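Open day at Kälin: clamps, cables and a very long lunch table

312 shares | 14 comments

The coach to Clendale leaves at an hour I associate with airports, and the Kälin open day starts with a safety talk, so by the time I had my visitor badge and my foam earplugs I had been awake for most of a working day and had learned only where to stand in a fire.

Kälin makes and reconditions hand tools and workholding. Vises, clamps, bench stops, the things that sit in a drawer for thirty years and then save your afternoon. The Clendale shop employs 137 people, and last November it started moving some of its bench work over to robot arms. The invitation called this "a conversation between hands and machines." I came to see who was doing the talking.

Our guide was Regula Kuster, who has run the bench floor long enough to have opinions about the floor paint. She took us past the stores, past the old drill line, and past a poster about teamwork with a forklift dent in it. Then we got to the cells, which is what everyone had come for, and the group did what groups do and formed a wall of backs. I got a look in by going left.

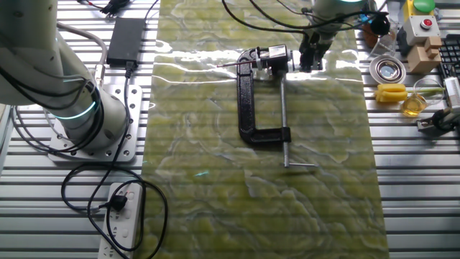 Words and photo by Leopold Thaler
Friday, April 26, 2024

The C-clamp was the job at hand, laid out on a strip of marbled yellow-green sheet that would look at home on the counter of an ambitious seafood restaurant. One arm had its gripper on the upper end of the clamp, near a silver block held in the jaws. The other stood bolted to its plate with a teal ring glowing at the bottom joint. I have owned clamps like that. I have never treated one with such courtesy.

What the cells are meant to take over, Regula explained, is the handling: pick the clamp up, present it, turn it, put it down. Until November that was done by people, up to 399 times a shift on a bad day, and a cast-iron clamp gets heavier as the day goes on. The shop's name for the complaint was "Kälin elbow." Shengli Lu had it for two years. He now looks after three of the cells, and when I asked him whether he missed the bench he thought about it for so long that I began reading the labels on the fire extinguisher.

"I miss being finished," he said eventually. "You did a clamp, you put it in the crate, it was done. Now I have a day where everything went fine and I can't point at any of it."

His pay went up a grade. His elbow is better. He also spends a good part of each morning on cables, and if you look at any of these tables you can see why the subject comes up. I had pictured automation as a tidy business. It has at least as many black cords as the back of my television.

The part of the day I liked best wasn't on the program. Leonie Gisler, who writes the routines, was arguing with Mathias Danzer, who spent nineteen years doing the work the routines are supposed to copy. The dispute was over where you take hold of a clamp. Leonie's way was quicker. Mathias said her way was how you'd pick up a cat you didn't like. They tried his. It took 2 seconds longer, and she kept it, on the grounds that he would otherwise bring it up at every meeting until he retired.

Mathias has a new job title, which he made me write down and then asked me not to print. Most of it comes down to being asked things. He says that in all his time at the bench no one wanted to know how he did anything, and now there's a young woman with a laptop who wants to know what his left thumb is up to.

Not everyone got a title. Six bench jobs have gone since the autumn, all by people leaving and not being replaced, and the night shift has shrunk to a crew that can share one pizza. Regula gave us this without being pushed. A man from Ralwood, who wore his lanyard like a medal, asked when the rest would go. She told him the plan was for the cells to do the lifting and the people to do the judging, and that she'd been promised this in writing. He asked if he could see the writing. We moved on to the paint room.

Lunch was for about 200, at trestle tables in the loading bay, with a potato salad I would go back for. The Mirkero people, who supply the shop's tooling, had brought branded tape measures and ran out before the dessert line reached me. I sat with two women from packing who hadn't been near the cells all year and wanted me to tell them what they were like. I said slow and careful, with a lot of wires. One of them said that sounded like her husband.

The afternoon session was on maintenance scheduling. I stayed for all of it, and my notes say "grease."

The coach back left at four. If you go next year, wear proper shoes, sit near the front for the safety talk, and find Mathias before the Ralwood man does.

14 comments | 312 shares

More visits
Two hours in the Ralwood pattern store
A rope works with its own railway stop
The broom factory that would not let me hold a broom
Trade fair feet: what I wore and what I regret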